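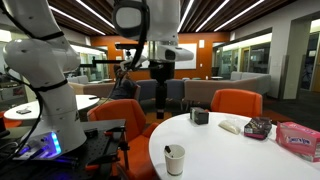
Wernura Facilities, Akham building
Lounge and seating area: monthly safety check, August

1. Round tables. Top level, edge free of chips, no rocking under hand pressure.
OK. White table carries a paper cup and packaged snacks. Clear at end of shift.

2. Upholstered chairs, orange. Seams, backs, feet.
OK with comment. One foot glide missing on a chair near the wall. Replacement ordered from Skurnville, 14 mm type.

3. Walkways. Minimum clear width 40 inches between furniture.
Marginal. Chairs pulled out from tables reduce width. Push in after use.

4. Cups and open drinks. Lids on when carried through the area.
Not met. Repeat comment from last check.

5. Food left out. Opened bags sealed or discarded, candy and snack packs returned to the cabinet.
Partial. Cabinet shelf is full; remove expired stock first.

6. Floor. Dry, no crumbs, no loose packaging.
OK at 4 p.m.

7. Wall outlets. Cover plates tight, no extension cords in series.
OK. 12 checked.

8. Waste bin. Lid closes, liner fitted.
Lid hinge stiff. Lubricate.

Open items: 2, 3, 4, 5, 8. Item 2 to be closed before the next check.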